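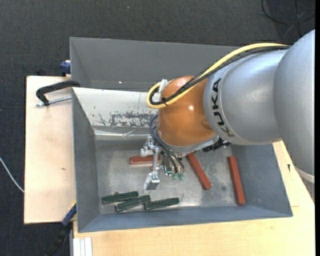 # Répartition de blocs de bois dans un bac en tôle à parois inclinées

Rapport de projet - module Vi, atelier Ploltside
Version du 2023-07-25

## 1. Objet

Le projet porte sur le comportement d'un petit lot de blocs rectangulaires versés en vrac dans un bac ouvert. Deux questions ont été retenues : où les blocs s'immobilisent-ils, et dans quelle proportion des cas deux blocs au moins restent-ils en contact ? Le sujet a été proposé par Ustell, qui utilise des bacs de ce type pour le tri de petites pièces.

## 2. Matériel

**Bac.** Tôle grise, parois évasées vers l'extérieur, paroi arrière nettement plus haute que les autres. La face interne gauche est éraflée et porte des taches sombres ressemblant à de la rouille. Elle n'a pas été poncée, afin de ne pas modifier son état de surface en cours de série. Le fond est en métal gris pâle, poussiéreux.

**Blocs.** Six blocs de bois, 3 rouge orangé et 3 vert foncé. La couleur sert uniquement au repérage ; les deux groupes sont issus du même débit.

**Support et bridage.** Le bac repose sur une table en bois clair. Un serre-joint noir en C pince le haut du rebord gauche et le solidarise avec un panneau de contreplaqué qui dépasse de ce côté. D'autres serre-joints, à éléments bleus, complètent la fixation. Lors des essais préliminaires de mai, sans bridage, le bac se déplaçait à chaque versement et les relevés de position étaient inexploitables.

## 3. Protocole

1. Vérifier le serrage au rebord.
2. Mélanger les blocs dans le gobelet de versement.
3. Verser au centre du bac, d'un seul geste.
4. Attendre l'immobilisation complète.
5. Reporter sur la fiche la zone (gauche, centre, droite) et l'orientation de chaque bloc.
6. Noter les contacts et les chevauchements.

Un bloc à cheval sur deux zones est affecté à celle qui contient son milieu. Les fiches ont été saisies dans le tableur Cimlow, puis relues une fois.

## 4. Résultats

La série comprend 291 versements valides. Un contact entre blocs a été relevé dans 102 d'entre eux, soit 35 %. Les chevauchements sont plus rares et se produisent surtout au pied des parois - un bloc glisse sur la pente et vient s'appuyer sur un bloc déjà posé.

Aucun écart net n'apparaît entre les rouges et les verts. Il arrive toutefois que les couleurs se séparent : les verts groupés en bas à gauche du fond, les rouges du milieu vers la paroi droite, comme dans la disposition photographiée en tête du rapport. Deux des rouges y sont presque parallèles. Cette configuration n'a pas fait l'objet d'un traitement à part.

## 5. Limites

- La hauteur de versement était contrôlée à vue.
- La poussière du fond n'a pas été retirée entre les versements. Son effet sur le glissement n'a pas été mesuré.
- La paroi gauche et la paroi droite n'ont pas le même historique d'usure. Une comparaison après retournement du bac était prévue et n'a pas été faite.
- L'orientation est notée en 2 classes seulement (parallèle ou oblique par rapport au bord avant), ce qui écrase les cas intermédiaires.

## 6. Suite proposée

Reprendre la série avec un fond nettoyé, à bridage identique, puis avec une goulotte fixe à la place du gobelet. Les fiches papier sont conservées à l'atelier avec le lot de blocs.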